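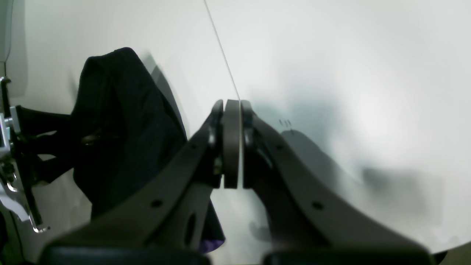

Figure 1. Gripper fingers closed on a dark gray disc, as seen from the wrist camera. Part of a black cloth item is visible at left.

Flevidbridge Household Handling Project
Progress report to the Primell Fund
15/10/2020

1. Purpose of this report

This report covers work carried out under the second stage of the Primell award, from June to the present. It sets out what has been completed, where the work has fallen behind the plan, and how the remaining funds are to be used. Spending is reported separately through the usual quarterly statement.

The second stage concerns demonstration by remote control. An operator performs a household task through the robot, and the commands and camera views are recorded together. The recordings are then used to train a control program called Nidetti. The first stage dealt only with rigid objects. The present stage adds garments.

2. Recordings completed

The team has accepted 765 demonstrations to date. These fall into two groups, small rigid parts and short-sleeved shirts. The rigid part recordings were finished first and are now closed. Shirt recordings continue.

A demonstration is accepted when the operator marks it as complete and a second member of staff, who did not operate the robot, has watched it through from start to finish. Recordings in which the operator paused for a long time or started the task over are stored but are not used for training. This rule was adopted in June at the request of the Fund's technical reader and has been applied to all earlier files as well.

3. Garment work

Each shirt demonstration begins with the garment laid flat on the white table.
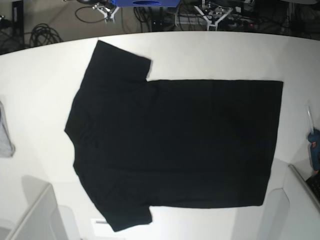 The operator is free to choose which side to fold first, but must keep to that choice for the whole of a session. Early sessions had no such rule, and the resulting files were hard to learn from, as the same starting position led to quite different movements. The written instructions for operators were revised accordingly and reissued.

Dark garments remain the more difficult case. On black fabric the overhead camera shows very little of the creases, and operators report that they depend on the wrist views to judge whether a fold has been taken up in one layer or two. The team tried lowering the room lights and found no benefit. Lighting has been returned to its earlier setting so that all files match.

4. Operators and training

There are 12 trained operators, all of whom have completed the introductory course on rigid parts before moving to cloth. Two-arm work has required more practice time than the proposal allowed. New operators tend to move one arm while leaving the other idle, and the folds they produce are uneven.

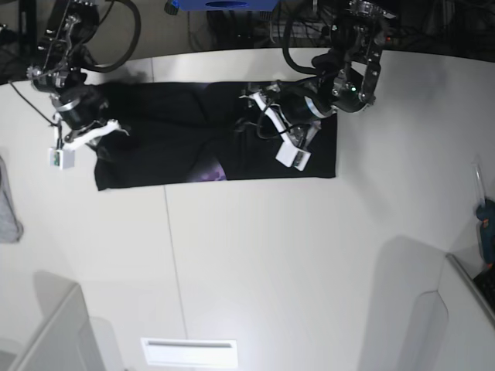 Practice time has therefore been doubled for anyone starting on garments, and practice files are kept apart from the accepted set. The added hours were met from the staff budget line without a transfer from other lines.

5. Departures from the plan

Two matters require the Fund's attention.

The first is the towel task, which was to have started during this period. It has been moved to the next period so that the shirt recordings can be finished under one set of instructions.

The second concerns outside review. Cheng, the firm engaged to check the quality of the recordings, has received the rigid part files but not the garment files. The transfer was held back while file names were being corrected. The correction is complete and the garment files will be sent with the next delivery.

6. Work for the next period

The team will complete the shirt recordings, send the outstanding files to Cheng, and carry out the first full training run of Nidetti on garment data. Results from that run will be reported whether or not they meet the target set in the proposal. The towel task will begin once the operator instructions for it have been approved.

No change to the total award is requested. The Fund is asked to confirm in writing that the revised start of the towel task is acceptable.

Submitted by the project office, Flevidbridge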